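Chapter 7
Sorting Packaged Goods at the Table

Most of the work in a small stockroom is sorting. Goods come in mixed, and they have to leave in groups that someone else can find, count and pick up. This chapter deals with flat, light packets: dried pasta, noodles, soup mixes and similar dry foods. Jars and cans are covered in Chapter 3.

Packets look simple to handle, but they cause more mistakes than boxes do. They slide over each other, they rarely stand up without support, and two flavors from one maker may differ only in a colored corner or a line of small print. In an April stock check at the Gadero food pantry, 127 packets were found in the wrong bin. Most of them had been placed face down and never turned over.

A sorting table needs a clear middle and a few bins within reach. See-through bins save time, as the contents can be checked from the side. Leave the packets spread out until you have decided on the groups – by brand, by type or by date – and only then begin to fill the bins.

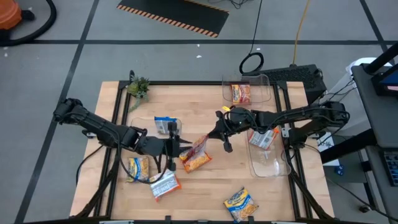

Packets and clear bins on a light wooden tabletop.
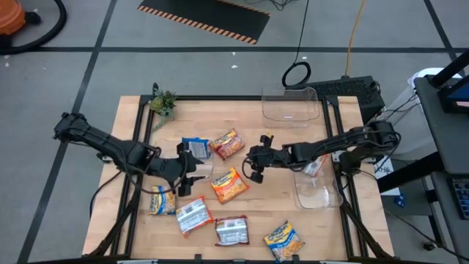
At Kuvach the day staff sort by date first and by brand second, and they report that the bins stay in order longer that way, although the first sort is slower. Tikkanen disagrees: with fast-moving goods, they say, the date hardly matters, and a shopper looking for one kind of noodle should find all of it in one place. Both methods are used in the exercises at the end of the chapter.

Whichever you choose, write the rule down before you start and keep it where everyone at the table can read it. A rule that changes halfway through means that the first bins must be emptied again.

Terms used in this chapter

Face: the printed front of a packet, with the brand and the product picture.
Back panel: the side with the nutrition facts and cooking directions.
Mixed lot: a delivery in which more than one product shares a carton.

7.1 Reading the packet

Start with the face. The brand name is usually the largest print, but the product name is what decides the group. The Plilesell stock sheet, used throughout this book, has a separate column for each.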